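Datasets > Skuranus > Tabletop Objects > README

# Skuranus Tabletop Objects

This folder holds the object notes and pictures for the small-items part of Skuranus. The items are ordinary things from a kitchen drawer or a desk, set out on a white tabletop.

## Contents

- `objects.csv`: one row per item, 78 rows
- `layouts/`: 303 layout notes in plain text
- `pictures/`: color pictures, sorted by layout

## Items

Each row in `objects.csv` gives a short name, a main color and a group. There are 3 groups: food, tools and dishes, and desk items. Wooden blocks go under desk items. Plates count as dishes even when something is lying on them.
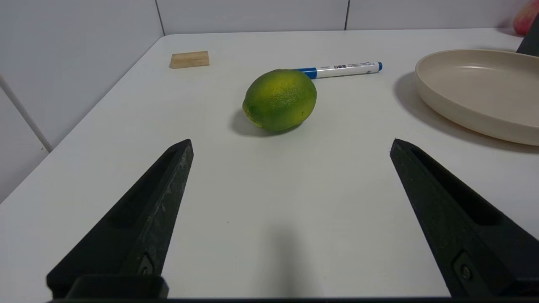
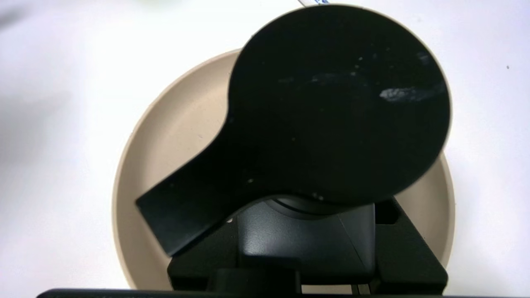

*Round beige plate, in one at the right of the table near a lime and a marker, in the other with a flat black paddle-shaped item over it.*

## Naming

Use the color first, then the object: `green_lime`, `beige_plate`, `black_paddle`. Markers are named by cap color. If an item is partly hidden in a picture, it still keeps its full name in the layout note.

## Known problems

- 2 rows have no group yet.
- Older notes say "dish" where newer ones say "plate". Treat them as the same item.

## Changes

May 25, 2024: merged the Starnier item list and removed repeated rows.

We use cookies to remember your settings. Accept | Decline

© Jaltix | Contact | Back to top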